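Recording two-arm demonstrations for the Ploter sorting test

1. Home both arms and open the grippers.
2. Lay out the parts on the brown paper: bracket and brake pads on one side, tray with the round parts on the other.
3. Record 200 demonstrations, changing the layout after every 4.
4. Train on all but 19, which you hold back for checking.

Keep the middle of the paper clear, so the arms have room to cross.

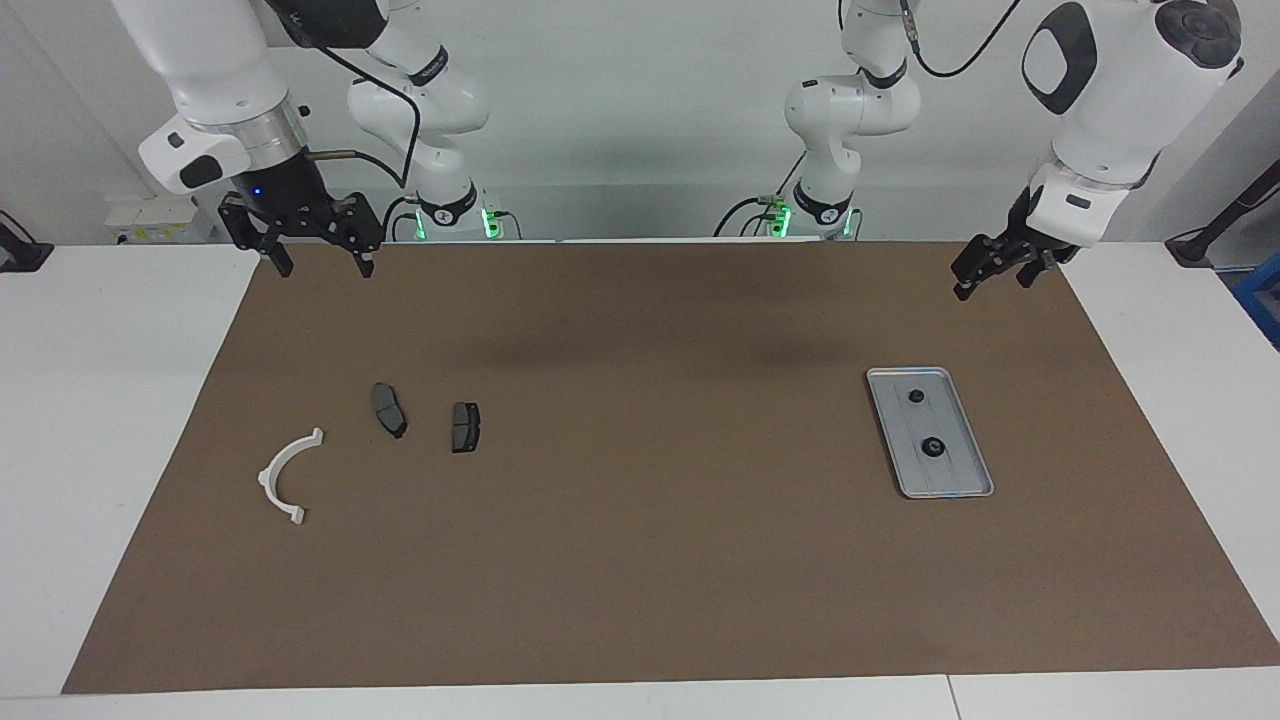 If the loss flattens early, vary the tray angle more. Nerys Mostyn's script handles the split.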